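Packing station notebook, Skuscombe workshop
Tuesday, April 14, 2026

Continued from the last page, the wine glass orders for Rarnel.
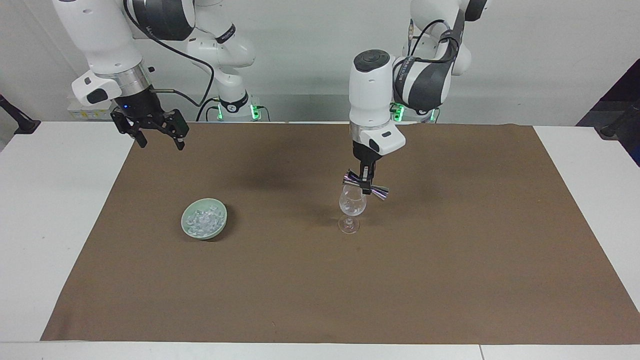

We changed the order of the work today. Until now the left arm did the foil last, after a person had checked the glass. Now the foil comes first and the check is at the end. The people on the bench asked for this, and I think they are right. Before, they had to stop and wait two times for each set, and the waiting made them more tired than the work.

Shift target stays at 230 sets. I wrote to Prumari that we will not raise it before October, even if the arms can go faster. The people must have time to look at every glass against the light. The arms do not find a small chip in the rim, our people do.

What is different for the bench: less bending of the wrist, more looking. Two colleagues say their hands feel better in the evening. Two others say the day is longer now, and they miss to talk over the work. I do not have a good answer for this. Maybe we turn the two stools so they face each other – to try this week.

Open points:
Foil bows: the fingers must close at the middle, or the bow turns.
Brown paper: change it when the creases get high, a foot of a glass can tilt on them.
Radulović manual, the page about restart after a stop is still not translated. The evening shift needs it on the wall.
Ask for a second lamp at the checking place.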